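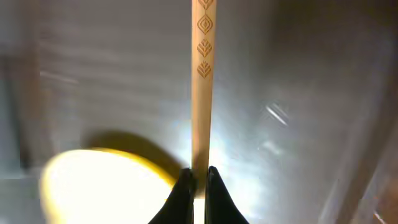 Drastholm finally gets a cinema release over here in May, and I'm so pleased, because I've been going on about this film to anyone who'll stand still since I saw it at a preview on Friday.

If you've missed the fuss, it's the new one from Bohumila Tóth, who made that lovely, slow, rather damp film about the ferry pilots a few years back. This time she's on dry land. Radek Bednárik plays Vustia, a retired border guard who goes back to his home town to sell his mother's house and then just sort of doesn't sell it. He paints a door. He falls out with a neighbour over a hedge. He spends one whole evening trying to remember the words to a song, and I could have watched another hour of it.

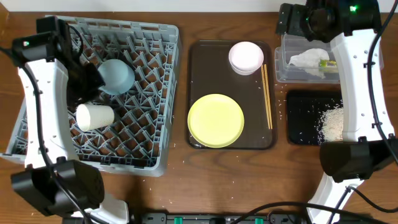

Bednárik is 72 now and has hardly been seen on screen for years, so it's a real treat to have him in nearly every shot. He's a grumpy old thing in this, and quite hard to like for the first half. Then his niece turns up with a suitcase and a dog called Puma (a very small dog, I should say) and he starts to thaw, though not as much as you'd think. There's a row in a car park that made the woman next to me gasp out loud.

I did have a couple of grumbles. The subplot with the estate agent goes nowhere, and the music is laid on far too thick near the end, when all we needed was his face. It's also a bit long - I looked at my watch once, during the bit with the tractor, and then felt guilty about it.

Tóth did a short chat afterwards and was very good value. She told us the whole thing was shot in 31 days, mostly in a house belonging to her old maths teacher, and that the song Vustia can't remember is one her own dad used to get wrong. She was asked whether there'd be a follow-up and she laughed and said Radek would have to speak to her again first. I think she was joking!

Zurnley, the distributor, is putting it into 51 cinemas to begin with, and says more may follow if the first week goes well. It's subtitled throughout, in case that matters to you or whoever you're dragging along. My local has only given it the one screening a day, at 7 in the evening, so I'd book if yours is the same.

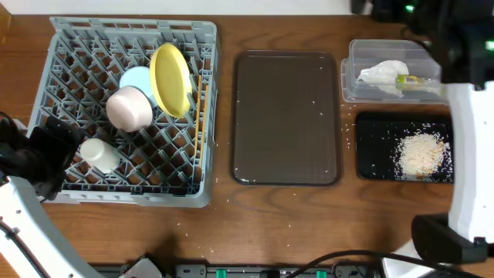 Also coming up

Zurnley is bringing the ferry film back for a few matinees in the same month. I've only ever seen it on my laptop, so I'll be there with a big bag of toffees.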